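MEDIA RELEASE
For immediate use

Livindale course puts spiritual care into social work training

Applications open in January for a new short course teaching social workers, counsellors and community health staff how to talk with clients about faith, meaning and loss. First of its kind in the Livindale region. Places are limited, so get in early.

The course, called Altidora, runs over 17 weeks, evenings, 6.30pm start. Delivered by the Trero Centre for Practice Learning with support from the Gautier Fund, which has covered most fees for people working in small community organisations.

"Workers keep telling us the same thing," said course convenor Elspeth Dalgleish. "A client brings up prayer, or a funeral rite, or says they feel punished by God, and the worker changes the subject. Not out of rudeness. They were never shown what to do next."

Trero surveyed 251 practitioners before writing the program. Most said religion or spirituality came up in their work at least monthly. Very few had any training in it past a single lecture, and a fair number said their intake forms had one tick box for religion and nothing else.

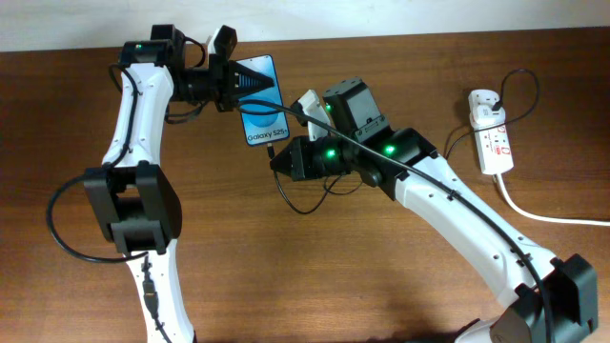
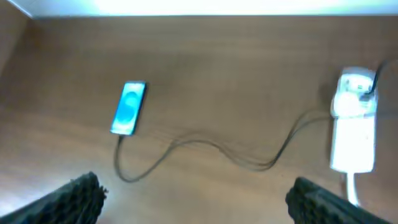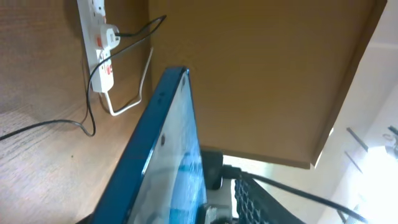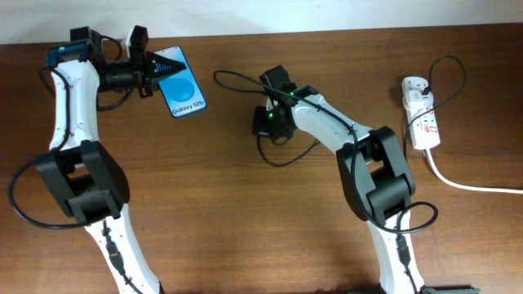 What's covered: taking a spiritual history without turning it into an interview. Working alongside chaplains, imams, elders and lay leaders. Grief and ritual. Harm done in religious settings, and how to hear about it. Clients with no faith at all, who get left out of this conversation more often than you'd think. Ethics and self-disclosure has its own block - the pilot group asked for more time on it and got it.

Assessment is by case reflection, 2,000 words, plus a supervised practice log. No exam. Participants stay in their jobs throughout and bring their own questions to class, de-identified of course.

Berhanu Yimer, a family support worker who sat in on the pilot, said the sessions on mourning customs changed how he books his visits.

"I used to ring a family the week after a death and wonder why it went badly," Mr Yimer said. "Now I ask first who I should speak to and when. Small thing. My supervisor has picked it up for the whole team."

He would of liked more on working with interpreters, he said, and that has been added for the first intake.

Ms Dalgleish said the course does not favour any tradition and does not ask participants to hold one. "We've had Quakers, Orthodox, Buddhists, and people who haven't been near a church since they were christened. The arguements over tea are half the value."

A reading list is up on the Trero website now, free to anyone, enrolled or not. Some 1,000 copies of the printed practice guide will also go out to neighbourhood houses, hospices and libraries. Organisations wanting a bulk order should email before the print run closes - reprints aren't budgeted for.

How to apply: one-page form, a letter from your supervisor, and a paragraph on a situation from your work where faith or meaning came up. Doesn't need to be polished. Student placements considered if final year.

Fee help is available through the Gautier Fund, tick the box on the form. Rural and remote workers can join by video for all but the two weekend workshops, which are held in person at Livindale. Travel help can be discussed.

Interviews: Elspeth Dalgleish and Berhanu Yimer are both available, mornings best. Contact the Trero Centre media desk.

ENDS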